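Prosine Planner 2
Two-arm motion planning and task control software from Galler

Overview

If you have ever tried to get two robot arms to share one small table, you already know where the hours go. Each arm is easy enough to get moving by itself. Then you put the second one next to it, and suddenly you are writing little rules everywhere: wait here, back off there, don't come down until the other one is clear. We did that for years on our own benches, and Prosine Planner is what came out of it. We hope it saves you a good many late evenings!

Prosine treats both arms as one machine. You tell it what should end up where, and it works out which arm goes first, where the other one should hold, and how both get home again without crossing. You can still step in and set any of that by hand (some of our customers do, and we like hearing why), but most people find they stop bothering after the first week or so.

Packing and sorting work

Grocery handling is the job we keep coming back to when we test a new release, and it is a tough one for software. A mango, an eggplant and a pomegranate in the same bag want three different grasps, and the bag itself is soft, so its opening is never quite where it was a moment ago.

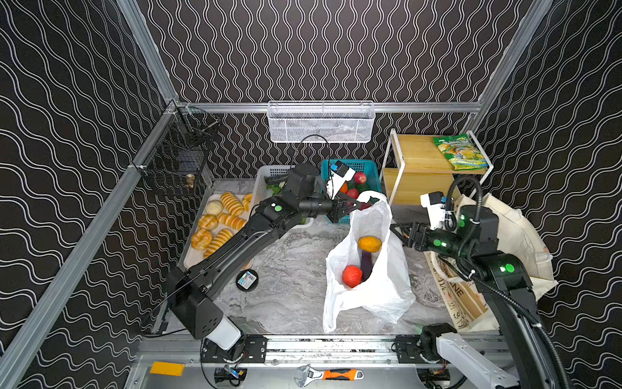
For that sort of work the planner keeps two kinds of space in mind. Hard space is your walls, rails, shelves and the arms themselves, and nothing may enter it. Soft space is for things a gripper is allowed to brush against on the way in, such as the side of a shopping bag or a leaf sticking up out of a basket. You draw soft space with the mouse, give it a name, and set how slowly the arms should travel inside it. It sounds like a small thing, and it took us longer than any other part of the program.

Wrist cameras are supported from the first screen. Plug them in, run the calibration wizard, and Prosine will use the close view to correct the last bit of the reach. If an object has shifted, the arm adjusts. If it can't be found at all, the arm holds where it is and the task list shows you which step it stopped on, in plain words, with the last camera view saved beside it.

What you get

Planner with shared workspace checking for 2 arms
Task editor (drag and drop, or Python if you prefer)
Wrist and fixed camera calibration wizard
Grasp library with over 200 starter grasps, all editable
Playback viewer with joint, gripper and camera timelines
Stöcker bridge for linear tracks and external axes

A note on tracks

If your arms ride on a shared linear track, please install the Stöcker bridge before you calibrate anything. The base positions come from the bridge, and doing it in the other order means doing it twice. The bridge is in the same download, under Extras.

Licensing and trial

One license covers one cell, meaning one computer and up to 2 arms. The trial runs for 14 days with every feature switched on, and your projects stay readable afterward – you just can't run them on hardware until a license is added. Schools and teaching labs get 15 percent off, and resellers can order through Prerkwood as before.

Updates are free until the next full version, which we are planning for January.

Page updated 15 August 2018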